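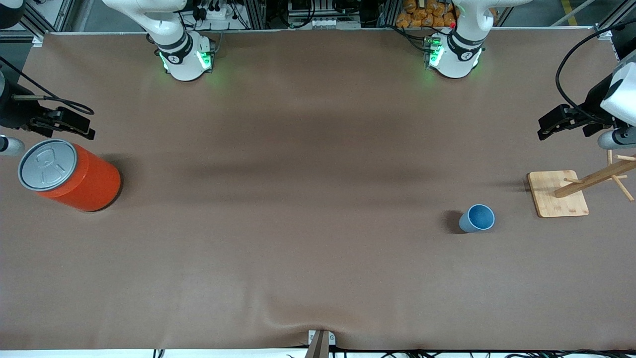 My mother has asked me to learn to iron before my cousin's wedding in November, and I have agreed, in the way you agree to floss. I own one iron. It came with the apartment, along with a spice rack and a key that fits nothing. For years my position has been that a shirt irons itself if you wear it long enough, and I've had a whole office career on the strength of it. But a tablecloth is another matter, and the wedding involves tablecloths, because the reception is in my uncle's barn outside Irnthorpe and the family is supplying the linen. Look at that brown mat, pulled out over a long table with nothing much on it, and it still has faint folds in it and a crease near the front where it bunches up toward the edge. That is one covering on one table. We have fourteen tables.

The cloths themselves are my grandmother's, or descend from hers. They have been through three weddings, two funerals and a christening where somebody's nephew got hold of the beet salad. Each lives folded in eighths in a cedar trunk, and each has kept those folds the way some people keep grudges. You open one up and it's a map. My aunt swears she can tell which trunk a cloth came from by the grid on it.

So I started practicing. I set up the board in the kitchen at nine at night, put on a podcast about shipwrecks, and laid the first cloth across it. An ironing board is the wrong shape for a tablecloth. I'd say it's the wrong shape for shirts too, but I can see that somebody once meant well there. With a tablecloth you iron eighteen inches, shove it along, iron the next eighteen, and meanwhile the part you've finished slides onto the floor and lies there in a heap picking up new creases and whatever the cat has left behind. By the end of the podcast the ship had sunk and I had a cloth that was wrinkled in a more modern pattern.

I called Tibor Bíró, who spent eleven years in a hotel laundry and now fixes boilers. He was eating something. He asked whether I was doing it damp. I said I was using the steam button. There was a long chewing silence.

The steam button, I've since learned, is for people like me. Tibor's method goes like this. You wash the cloth, take it out of the machine and don't dry it, or dry it for ten minutes and then lose your nerve. You roll it up in a towel like a strudel and leave it an hour. Then you iron it on the dining table, on top of a folded blanket and an old sheet, starting from the middle and working out, and you never, ever fold it in eighths again. You roll it on a cardboard tube. He has opinions about which tube. Carpet stores will give you one if you ask nicely, and the man at Polishchuk on the corner gave me four and looked relieved to see them go.

I should mention that there was a professional option. A linen service over in Kondmont quoted my uncle $615 to wash, press and deliver the lot. He repeated this number to everyone he met for a week, including, I'm told, the vet. The same people will rent you cloths they already own, pressed, for $445, so it costs $170 extra to be sentimental. My uncle took this as a personal insult to his mother and announced we would do it ourselves, by which he meant me.

The first damp cloth took fifty minutes. The second took longer, as I'd gotten cocky and let the blanket ruck up underneath, and pressed the lump very firmly into the linen for all time. Third one, though! The third one came out flat. I walked around the table a couple of times just looking at it. I made my roommate come and look at it, and she said "it's a tablecloth," which was technically a compliment. I rolled it on its tube and stood it in the hall closet behind the vacuum, where it fell over.

Starch is still an open question. My grandmother used it, my mother says never, and Tibor says a little on the corners so they hang right. I bought a can and have been spraying it on dish towels, which now stand up by themselves.

That leaves eleven cloths and a runner, plus whatever my aunt finds in the second trunk. She called last night to say there may be napkins. I asked how many. She said she'd have to go up and check, and then she talked about the band.

Recent posts
Eighty-two steps and a sofa
The key that fits nothing, part 2
What I ate at the Girura bus station
Soup, reconsidered
My roommate's opinion of my bookshelf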